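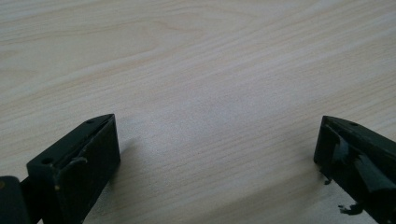
Stileck Memorial Writer, the paid version
Reviewed August 25, 2019

My aunt died in the spring and I was the one who got handed the obituary, on the grounds that I "write things." What I write is product reviews. The funeral home gave us a login for the Stileck Memorial Writer, good for one free draft, and a card saying the full version cost $15. I used the free one, paid for the full one out of stubbornness, and have since run two more notices through it for other branches of the family. Here is how it went.

You fill in a long form. Full name, maiden name, nickname, dates, places, spouse, children, grandchildren, jobs, church, clubs, service times, where to send donations. Then you pick a tone. The choices are Traditional, Warm and Celebration. I tried all of them with the same answers and the differences came down to the first sentence and the word "beloved," which Celebration uses in every paragraph.

Traditional is the only one I would send to a newspaper. It puts survivors in the usual order and it gets "preceded in death by" right, including the commas, and I will give it credit for that. My own first try had left out a stepbrother entirely. The form asks about step and half relations on a separate page, so he made it in.

Now the trouble. The form allows 13 grandchildren. My aunt had more than that, and the fourteenth line simply won't take any typing. No message, no explanation. I ended up adding the rest by hand in a text file, so what was the $15 for? It also has no good way to handle a second marriage. Both husbands came out under "spouse," joined by "and," as if they had all lived together.

The "life story" section is worse. You enter hobbies from a menu and it writes sentences around them. My aunt apparently "found joy in gardening, cards and the simple things." She played pinochle for money and was mean about it. You can delete the sentence, and you should. 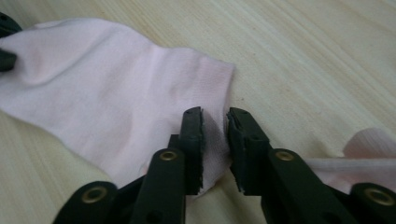 Light pink cloth on a wood table.

Length is where a tool like this ought to pay for itself, since most papers charge by the line or the inch. Stileck shows a word count and nothing else. Balton, which is free and looks ten years older, has a box where you type in your paper's rate and it keeps a running price as you write. It has no templates at all. I still got a shorter, cheaper notice out of it, because I could watch the total go up every time I added an adjective.

I also looked at Ghumman Keepsake Pages. That is really an online guest book with a notice attached, and it wants a yearly fee starting in December. I passed.

Saving works fine. Printing works if you use the PDF button and not the browser. The spell checker flagged every Polish surname in the family and offered to change one of them to "Grocery." Customer service took 3 days to answer my question about the grandchildren and told me to list "and many more." I did not pass that on to the ones who would have been the many more.

Good: the order of survivors, the page for step relations, the clean PDF.
Bad: the line limit, second marriages, the canned life story, no price counter.

2 stars out of 5. Take the free draft, copy the Traditional layout, and finish it in whatever you normally type in. Read it out loud to a relative before it goes to the paper.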